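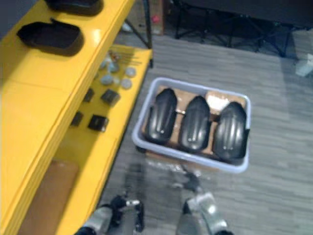 Yellow unit, mid-sort. Black trays up top, small parts on the step, white bin on the floor next to it.

October, started a little after 2 in the afternoon

Okay, the parts shelf. I've been promising this since before the Stirkuvent deadline and Rima has stopped asking, which I take as worse than asking. So today got blocked off for it, and I'm writing as I go so that whoever opens this notebook next month looking for a thing knows where the thing went (hi, probably me).

Ground rules I set before touching anything. Everything small comes out onto the lower shelf of the yellow unit and gets put down with its own kind. The trays stay on the upper surface until I know what's going in them. Whatever is trash or packing goes toward the white bin. I do not start fixing things. I do not start a second project in the middle of this project. I wrote that last one on the whiteboard too and still broke it once, see below.

First pass was just grouping. The round gray discs went together in a loose bunch, the black square blocks went in front of those, and the thin dark rods got laid side by side toward the back so they'd stop rolling into everything. Behind the discs is a little pile of the colorful stuff, reds and oranges, that I haven't gone through yet. I'm calling that pile "misc bright" in the inventory for now and I know how that looks.

About the discs! I went back through the old pages of this notebook and we have called them caps, feet, spacers and coins in four different entries, in three different handwritings. I don't think those were all the same part. There's an entry from spring that says "coins back on shelf, all good" and I would love to know what was good. For the inventory they are DISC, GRAY until somebody puts calipers on them and finds the matching drawing. I looked for the drawing. The folder where it should be has a scan of the Brekke invoice in it, twice.

The blocks are their own headache. They look like a set from across the room and then you get close and they aren't one. There's a smaller one, one with a bit of a bevel on top, and a wide flat one with a lighter top face. I had them down as one line item and had to go back and split it. If you're pulling blocks for a fixture please look at what you've picked up before you walk off with it, because the shelf label is going to say BLOCKS, BLK, MIXED and I mean the mixed part.

Labels: tried to print them from Skisix and it took me most of 30 minutes to get one sheet. It wants a part number for every line. We don't have part numbers for most of this. I made some up starting at 40 (the lower ones are all used by the Mutelar spares, don't reuse them, we did that once already and Rima spent a morning sorting it out). So if you see P-40 through whatever in the system, those are mine, from today, and they're real now I guess. Skisix also still thinks the shelf is in the old room. I changed the location field and it changed back. Leaving it.

The part where I broke my own rule: I picked up one of the rods, saw it was very close to the length we've been needing for the Stirkuvent hinge mockup, and lost a chunk of the afternoon at the other bench trying it. Too long by a hair. Didn't cut it. Put it back with the others and wrote "long" on a bit of tape and stuck that to my own sleeve, where it stayed until dinner. So no, still no hinge pin. I'd like to order a handful in the right size next time we do a Brekke order, they have a 25 dollar minimum and we never hit it with just one thing, so if anybody else needs anything, add it to the list on the door. 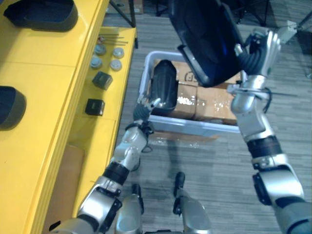 Flattened boxes in the white bin, with a tall black piece standing at the left side and the dark curved shell above it.

Cardboard next. We had a ridiculous amount of it. Every delivery since the move seems to have left a box behind, and then the box gets saved in case of a return, and then another box gets put inside that box. I had a stack by the door I'd been stepping over for so long I'd stopped seeing it as a stack. Flattened all the brown corrugated ones and they fill the white bin. I kept back one medium box with the foam still in it for shipping the Mutelar sample, it's under my desk, please don't flatten it, it fits that sample so well and I have no idea where I'd get another.

Small thing on flattening: slit the tape on the bottom seam first and then push the sides. If you start from the top flaps the box folds on a diagonal and never lies flat again, and then it springs up out of the bin at you. Also pull the shipping labels. I filled half a page with stuck-on labels before I found the rhythm of it, and one of them went through my hair.

Rima Zoubi came by while I was at it and we had the bin argument, the friendly version. She wants one bin for cardboard and another for black plastic-y odds and ends, things like trays and covers and shells that don't nest with anything. I said one bin, sorted at the end of the week. Her point is that big pieces on top of flat cardboard mean nobody empties the cardboard. My point is that we have one good bin. (It is a good bin! Low sides, rounded corners, you can see down into it without bending double. I'd buy three more if I knew where it came from.) We settled on her way once a second bin exists, and my way until then. She's going to look for one. I'm writing this down so it's on record that she's the one looking.

We also talked about whether the trays should live on the upper surface at all. I like them up there, they're out of the way and I can reach them. Rima thinks anything with a rim that lives up high will slowly fill up with screws and receipts. She has evidence for this from the last room. Compromise is they stay up there, and if either of us finds a receipt in one, they move down.

There's also a flat brown piece, board or cardboard, leaning against the lower section of the yellow unit. I didn't put it there and I haven't moved it. If it's yours, put your name on it. If it's still anonymous at the next cleanup I'm going to use it as a cutting surface and you will not like what the knife does to it.

Wipe-down: did the step of the shelf in patches, lifting each group and putting it back. Yellow shows everything. I'd forgotten how shiny that finish is when the light is on it, there's glare all down it and small black parts are easy to find against it, small gray ones a bit less so. Might try a sheet of plain paper under the discs. Have we got any of the big roll left? Last I saw it was holding the window open.

Time check at this point was 5:40 and I'd planned to be done by four, so.

Stuff I didn't get to:

misc bright. Not opened, not sorted, still at the back of the shelf. It needs somebody patient and good light.

Measuring the discs. Calipers are in the drawer under the kettle, battery is low, take the reading fast.

Location field in Skisix. Maybe it needs an admin login? Rima has one, I think. I have one that says I'm admin and then doesn't let me do anything.

The old labels on the edge of the unit. I peeled one and it left a gummy strip that now has sleeve fuzz on it. Try the citrus stuff before peeling the others.

Taking the cardboard down. The collection place wants it dry and tied, so string, and not the good string.

Note for the Stirkuvent folks, since you'll be the first ones in here tomorrow: if you borrow blocks, leave a slip in the tray with the P number on it. P number, not a drawing of the block. The drawing was very nice but I couldn't tell which one it was.

Added later: found the disc drawing. It was filed under "feet." It's for a different disc, going by the hole in the middle. Back to DISC, GRAY.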